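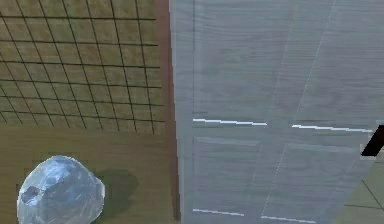 Rendering: gridded panel, wooden surface, translucent pale blue piece at lower left.

Moltent 2 Heated Foil Plate

Item number: 548
Category: Foiling and letterpress
Availability: In stock, ships from the Clorkton warehouse

The Moltent 2 is an electrically heated platform for applying heat-reactive foil to cardstock with metal foil plates. It heats the plate on the base unit, then slides off as a separate platform and goes through a manual roller press with the foil and paper on top. There is no cord attached to the platform during the pass. It will also work with solid metal dies intended for foiling, including outline dies and the thin line dies sold for borders.

It does not cut paper and it does not include a press. If you need a press, the Echevarría tabletop models are listed separately under Die cutting.

Specifications

Platform width: 176 mm
Platform weight: 1,454 g
Heat settings: 2 (low and high)
Platform material: aluminum, uncoated
Base: molded plastic with rubber feet
Cord: fixed to base, grounded plug
Input: 120 V, 60 Hz
Indicator: single light, red while heating, green at temperature
Automatic shutoff: yes
Compatible foil: heat-reactive foil on a release film
Not compatible: toner-reactive foil, foil leaf, adhesive-backed foil sheets

What is in the box

Base unit
Platform
Lifting handle
Magnetic sheet
Shim, thick
Shim, thin
Printed instructions
One sample roll of Plindumano foil in matte gold

Foil plates and dies are sold separately. The sample roll is enough for testing the shim stack on a few cards. It is not a full-size roll.

Press compatibility

The platform passes through most manual presses with an opening wide enough to take it. Measure the opening of your press between the side walls, at roller height, before ordering. The figure printed on the press carton is often the width of the cutting plates, and the side walls may be closer together near the rollers than they are at the feed tray.

The height of the opening matters as much as the width. The platform replaces the base plate and one cutting plate in most stacks. Presses with an adjustable top roller can be set for it directly. Presses with fixed rollers are adjusted with the shims in the box, and with plain cardstock where a smaller change is needed.

Motorized presses are not recommended. The feed speed on most of them is too fast for an even transfer, and a jam with a hot platform between the rollers is difficult to clear. Damage to the platform from a motorized press is not covered by the warranty.

Shim stack

Start with the following stack, from the bottom up:

Platform
Magnetic sheet
Foil plate, raised side up
Foil, colored side up
Cardstock, front side down
Thin shim

Run one test card. If the foil is missing in places, add a sheet of plain cardstock on top of the thin shim and run another. If there is still foil missing, replace the thin shim with the thick one and remove the added cardstock. Do not use both shims together on a fixed-roller press.

If the foil has filled in the small openings of the design, or there is a haze of foil around the edges, the stack is too tight or the paper was left on the heat too long. Remove a layer first. If the haze remains with a layer out, shorten the rest time before the pass.

Once you have a stack that works, write it on the inside of the lid. It will differ between presses, including two presses of the same model, and it will shift slightly as cutting plates and rollers wear.

Operation

1. Place the base on a flat, heat-resistant surface with the cord behind it. Leave the press close enough that the platform can be moved in one short reach.
2. Seat the platform on the base. It will click on the left side when the contacts meet.
3. Lay the magnetic sheet and the foil plate on the platform before turning on the heat. A cold plate placed on a hot platform takes nearly as long to warm as starting from cold, and is harder to position.
4. Select low or high and wait for the green light. Allow a further two minutes for thick plates.
5. Lay the foil over the design, colored side up. Trim it to the size of the design plus a small margin. Wide margins tend to curl.
6. Place the cardstock face down, then the shim.
7. Let the stack rest for the time shown on the foil label.
8. Attach the handle, slide the platform off the base, and feed it into the press at a slow, constant speed. Do not stop with the design under the roller.
9. Remove the platform on the far side with the handle and return it to the base. Lift the paper, wait a few seconds, then peel the foil film back at a low angle.

The green light goes out when the platform leaves the base. It comes back on when the platform has been reseated and has recovered its temperature. Recovery is faster than the first heating.

Low or high

Low is intended for fine line work and for smooth cardstock of light to medium weight. High is intended for solid areas, heavy stock, and stock with a slight tooth. Vellum should be run on low with a short rest time. It will cockle on high.

Watercolor paper can be foiled if it is hot press. Cold press paper gives a broken image at any setting, as the foil reaches only the raised parts of the surface. Pearlescent and coated stocks vary by maker and need a test strip. Glossy photo paper should not be used.

If a panel will be both inked and foiled, foil first wherever the design permits. Pigment ink that has not fully cured will pick up foil across the whole inked area. Dye ink causes less trouble once dry. Embossing powder will remelt on either setting, so heat embossing is always the last step.

Foil

The platform was set up using Plindumano foil, and the rest times in the printed instructions refer to that line. Other heat-reactive foils can be used. Metallic colors generally release more easily than the pastel and clear finishes, and holographic foils usually need the high setting.

Store foil rolls on end, out of direct sun. A roll that has been creased will leave the crease in the finished image. Used foil film can be kept for smaller designs if there is an unbroken area large enough.

Care

Disconnect the base and let the platform cool fully before cleaning. Wipe the platform with a dry cloth. Foil residue can be removed with a plastic scraper held flat. Do not use steel wool, abrasive pads, or solvent — scratches in the aluminum will hold residue and can print through as faint marks on thin stock.

Keep the contacts on the underside of the platform clean and dry. If the light does not come on, check these first, then check that the platform has clicked into place.

The magnetic sheet loses strength with repeated heating and should be treated as a consumable. Replace it when plates begin to slide during loading. The shims should be replaced when they no longer lie flat.

Safety

The platform is hot on all sides during use, including the edges. Use the handle every time it is moved. The base stays warm after the unit is switched off, and the indicator light does not show residual heat.

Do not leave paper on a heated platform unattended. Do not cover the base. Not intended for use by children. The base has no user-serviceable parts and should not be opened.

Changes from the first Moltent

The handle is now removable and fits from either end. The contacts have moved to the left side. Platforms from the first version will not seat on the new base, and the new platform will not seat on the old base. Foil plates, shims and magnetic sheets are interchangeable between versions.

The old base had a timer dial. This has been removed. The rest time is short enough that most customers were using a kitchen timer or counting.

Replacement parts

Magnetic sheet, single
Shim set, thick and thin
Lifting handle
Platform only, current version
Printed instructions (also included free with any part on request)

Replacement bases are not sold separately. A faulty base within the warranty period is exchanged as a complete unit.

Warranty and returns

One year from the delivery date, covering the heating element, the contacts and the indicator. Consumables are excluded. Unused units in the original packaging may be returned within 30 days. Units that have been heated can be returned only if faulty.

Contact Golshifteh Jafarzadeh in product support for questions on press fit. Include the make and model of the press, the measured width between the side walls, and the stack you currently use for cutting thin metal dies. Photos of the opening with a ruler across it are helpful.

Page last revised Friday, December 31, 2021. The shim instructions replace those printed in the first batch of booklets, where the thin and thick shims were reversed in the diagram.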